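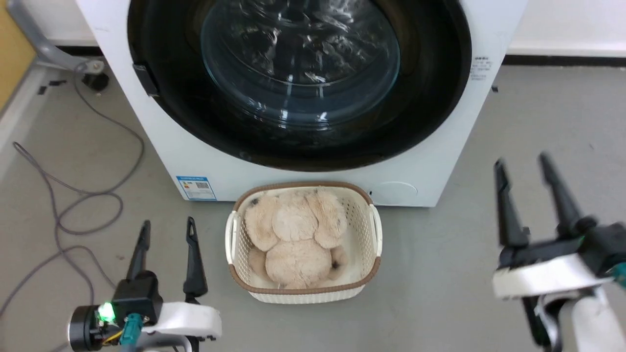

A front-loader with its energy label at the lower left.

Neighbors on the Culano estate will have their shared laundry room back in November, and it is fair to say that a good many of them have missed it, and the chatting that went on there, more than they expected to. The room closed in spring after a burst pipe, and since then people have been carrying their bags up the hill or leaning on relatives with a machine to spare.
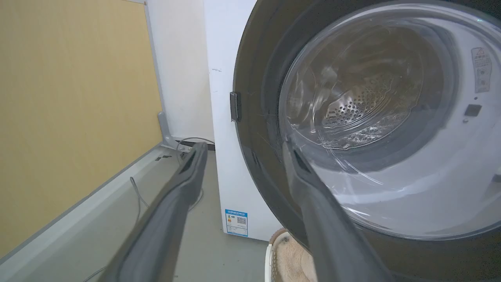

Ans Timmermans, who is 81 and has lived on the estate for 50 years, says she went to her niece's twice a week and came home each time with clean sheets and far too much cake. "She is a dear, but I like to do my own washing," she told us – and she plans to be there on the first morning, when the doors open at 8.
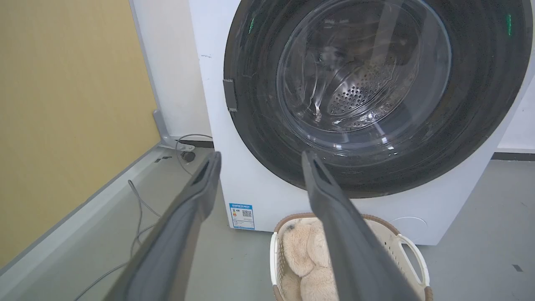
The drum seen through the door glass.

A wash will cost 2 euros, the same as before, and residents can book up to 6 days ahead on the sheet by the door or by phoning the estate office. Koen Van Dijk, who looks after the bookings, asks everyone to stick to their slot and to take their things out promptly, as evenings tend to fill up fast.

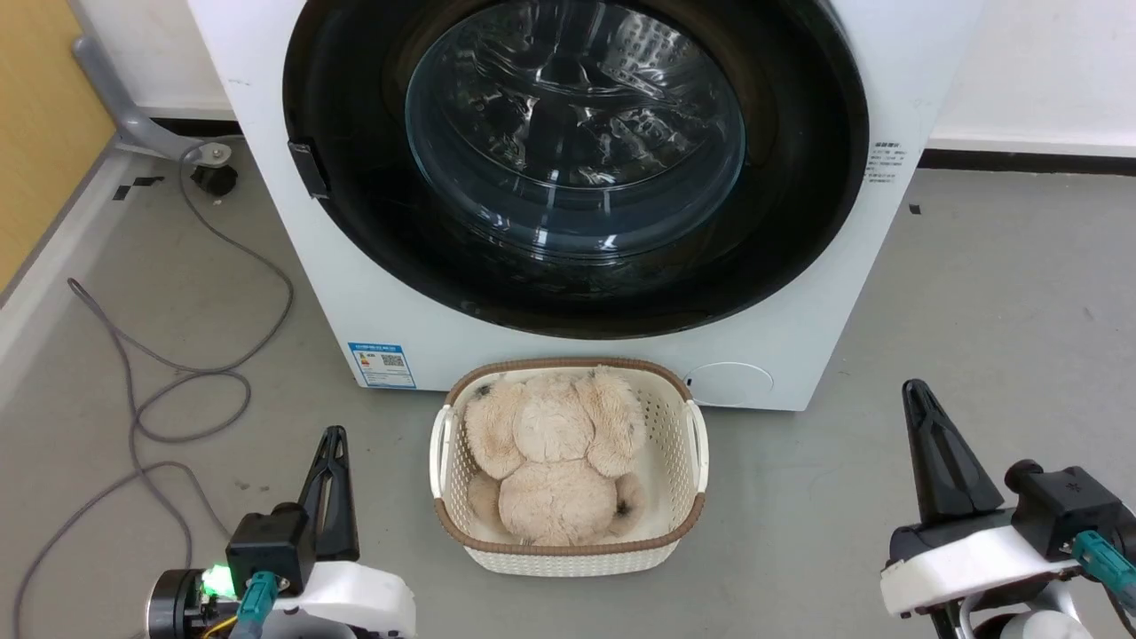
Photo: Culano estate office

The old bench is coming back too, freshly painted, along with the shelf of swap books that so many of you asked after. Anyone with paperbacks to give away can drop them at the office in the afternoon.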